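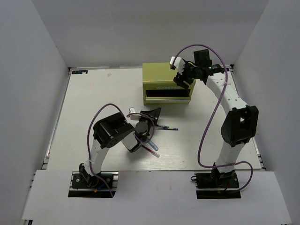
White tabletop workspace with two robot arms

Quality Control Technician, Sports Nutrition
McGrath Supplements, Kinham plant

Job reference: 377
Department: Quality and Compliance
Reports to: Cecilia Baidoo, Head of Quality
Hours: Full time, rotating early and late shifts

McGrath Supplements manufactures protein powders, amino acid capsules and electrolyte tablets for retail and private-label customers. The Kinham plant employs 172 people and supplies distribution centers in Zorkstead and Skutolville. The company is seeking a Quality Control Technician to join the finished products team.

Duties
Collect samples from the capsule filling and tablet pressing lines according to the written sampling plan.
Test capsules for fill weight and disintegration time, and tablets for hardness.
Check labels, lot codes and expiration dates against the batch record before release.
Record results, report any out-of-specification finding to the shift supervisor and place the affected lot on hold.
Calibrate balances and maintain the retained sample room.

Requirements
An associate degree in chemistry, biology, food science or a related field, or equivalent work experience.
At least 2 years in a laboratory or manufacturing setting, preferably in dietary supplements, food or pharmaceuticals.
Working knowledge of good manufacturing practices.
Ability to lift 40 pounds and to stand for most of a shift.
Applicants with a milk or soy allergy should note that both materials are handled on site.

Terms
The early shift begins at 6:00 a.m. and the late shift at 2:00 p.m. Training takes place on the early shift and lasts 4 weeks. Benefits include medical and dental coverage, paid vacation and an employee discount on company products.

How to apply
Send a resume and cover letter to Colm Ó Briain, Human Resources, quoting the job reference above. Applications are reviewed as they are received, and interviews will be held at the Kinham plant in November. References are requested only from candidates who receive a conditional offer.

McGrath Supplements is an equal opportunity employer.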